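Beaulieu Removals opens second storage depot at Lurncombe

Beaulieu Removals and Storage has opened a second depot on the Lurncombe trading estate, adding 70 household storage units to those it already lets at its original premises in Drostmont. The new building was due to open in May, but fitting out was delayed while contractors were unable to work on site.

The depot will serve customers moving within the Lurncombe district and the villages to the north of it. Until now, household goods from that side of the county have been taken to Drostmont for storage and brought back when the customer's new home was ready, with the extra mileage added to the bill. Customers who already have goods in store at Drostmont may ask for them to be moved to Lurncombe free of charge, provided that the request is made in writing and that at least 3 months remain on their storage agreement.

Chantal Carrier, operations manager, said: "Many of our customers need storage when the dates for selling and buying do not match. They should not have to pay for a long journey in each direction as well. The Lurncombe building gives them somewhere close to home, and it allows our crews to finish the job in one day."

Storage at the new depot is offered in two forms. Sealed units are packed by the removal crew at the customer's home, listed on an inventory and kept closed until delivery. Walk-in rooms are let to customers who wish to come and go, and may be visited during office hours by those named on the agreement. Both are charged by the week, and the rates are the same as those in force at Drostmont.

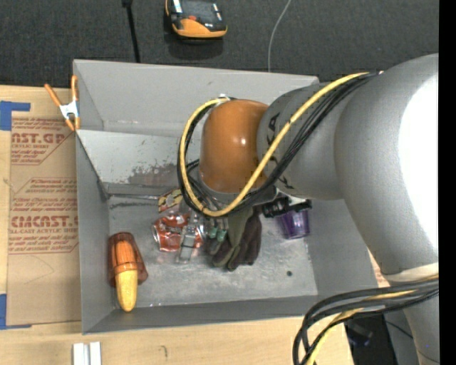

Page last updated: Jul 10, 2020

Customers wishing to visit a walk-in room are asked to telephone the depot beforehand. A limited number of visitors can be admitted at one time, and those attending should use the side entrance, where hand-washing facilities are provided. Large items may be brought to the loading bay by arrangement with the duty supervisor. Trolleys are available on request and must be returned to the bay after use.

The company has also changed the notice it requires. A customer who wishes to have a sealed unit delivered must now give 14 days' notice, and the delivery date will be confirmed by letter or email. Shorter notice may be accepted where a crew is free, but this cannot be promised, particularly at the end of the month. No charge is made for changing a delivery date once. Any further change will be charged at the rate shown in the terms of storage.

House clearance work, which the company carries out for families, landlords and solicitors dealing with estates, will be run from Lurncombe from now on. Goods set aside for sale or for charity will be sorted at the depot before being passed on. Papers, photographs and jewellery found during a clearance will continue to be placed in a sealed envelope and returned to the person who gave the instruction, as set out in the clearance agreement. Written quotations for clearances remain free and are valid for 2 months.

The building was formerly let to Grekska, a furniture importer, and had stood vacant after that firm gave up its lease. Beaulieu has replaced the roof lining, renewed the fire alarm and laid a new floor in the main hall. The yard has been widened so that the larger vans can turn without reversing on to the estate road, which had been a condition of the planning consent.

Existing staff from Drostmont have been transferred to the new depot, and the company is seeking experienced packers and a driver to complete the Lurncombe crew. Applicants for the driving post must hold a current licence for the larger class of vehicle. Application forms may be obtained from either office.

Miss Carrier added that the Drostmont premises would remain the company's head office. "There is no change for customers who deal with us at Drostmont," she said. "Their goods will stay where they are unless they ask us to move them, and the telephone number is the same."

Enquiries about storage at Lurncombe, including requests to transfer goods, should be addressed to the storage desk at Drostmont and should quote the reference number printed at the top of the customer's agreement.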